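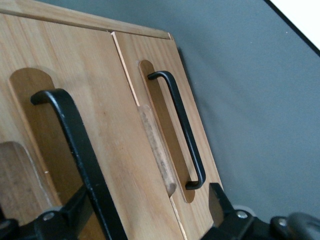

Two-door cabinet with recessed black pulls and top trim board.

About Redska Cabinetry

Redska builds freestanding and wall-fixed cabinets for homes, clinics and small offices. The shop was started by Natalie Fothergill and Mortimer Pettigrew and now operates from a 700-square-meter building in Brestidmont.

Cabinet fronts are cut from wood with the grain running lengthwise. Small knots and darker streaks are accepted under our grading rules – open splits are not. Each handle recess is routed before finishing, and its edges are sanded by hand.

Standard pulls are matte black metal. Other handles can be fitted if the fixing centers are supplied with the order. Door gaps are set at 2 mm in the shop and checked again after installation.

Latrice Brannigan runs production. Lourenço Amaral handles site measurement and drawings. Orders for more than five cabinets are scheduled separately – contact the office for current lead times.

The shop closes for maintenance in August. Spare hinges and pulls can still be ordered during this period.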